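Terard Sandia Coilover Kit for Compact Sedans and Hatchbacks

Part no. TS-2910
Availability: ships Friday on orders placed before 2 p.m.
Fitment: front and rear axle, complete vehicle set

The Sandia is a height-adjustable coilover kit for street cars that see occasional track use. It replaces the factory struts, springs and rear dampers. Ride height and rebound damping can be set separately, so a change in height does not alter spring preload. The kit is assembled at the Terard plant in Bedport.

Construction

Front units are inverted monotube struts with a threaded lower bracket. Rear units are monotube dampers with a separate spring and a threaded perch. Housings are steel with a zinc-nickel finish. The threads are rolled, and each lock ring is held by a stainless set screw with a nylon tip. Springs are cold wound from chrome-silicon wire and powder coated dark gray.

The Sandia replaces the earlier Athumani kit. The piston diameter is larger, the bump stops are shorter, and the rebound adjuster has moved from the base of the front strut to the top of the shaft. It can be reached with the hood open and the wheels on the ground. Athumani top mounts will not fit the Sandia shaft and should not be reused. Athumani rear springs are interchangeable.

Specifications

Damper type: monotube, gas charged
Front spring: linear, 62 N/mm
Rear spring: progressive
Rebound adjustment: 11 positions, front and rear
Compression adjustment: fixed
Top mounts: rubber, front; factory mounts retained, rear
Finish: zinc-nickel housing, powder-coated springs

Damping adjustment

Turn the adjuster fully clockwise for maximum rebound, then count clicks back from that position. Do not force it past the stop. Street use normally falls in the softer half of the range. Set left and right units on the same axle to the same position. Front and rear may differ. If the rear of the car feels unsettled over repeated bumps, soften the rear by one position before changing the front.

Installation notes

Installation requires a spring compressor for removal of the factory struts, a torque wrench and a lift or four stands. The new front units are supplied assembled and need no compressor. Tighten all rubber-bushed fasteners with the suspension at ride height. Bushings torqued at full droop will wear early and will hold the car above the intended height.

Cars with electronic damping need the cancellation module, sold separately. Without it the dash will show a suspension fault. Cars with headlight leveling sensors on the rear arm need the longer sensor link, included in the hardware bag.

Wheel alignment is required after installation and after any later change in height. Check lock ring and top mount torque again at 2000 miles. Clean the threads with a soft brush before adjusting, and apply a thin film of dry lubricant. Grease is not suitable — it holds grit against the rings.
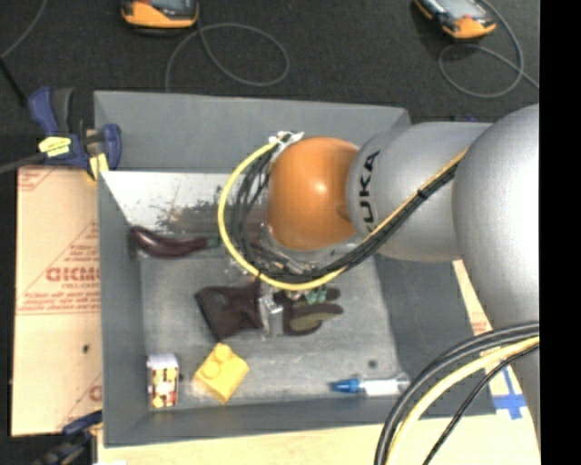

What is in the box

Two front coilover units, assembled
Two rear dampers
Two rear springs with threaded perches
Two C-spanners
Adjuster knob
Hardware bag with sensor link and set screws
Printed torque sheet

Service and warranty

The kit carries a two-year warranty against leakage and loss of gas pressure. Surface corrosion from road salt, bent shafts and damage from running on the bump stops are excluded. Dampers can be rebuilt at Bedport with new seals, oil and gas. Send them in pairs, without springs, and note the adjuster position on the return form. Rebuild slots for March are open.

Related parts

Sandia camber plates, front
Electronic damping cancellation module
Replacement bump stops, set of four
Athumani seal kit, front and rear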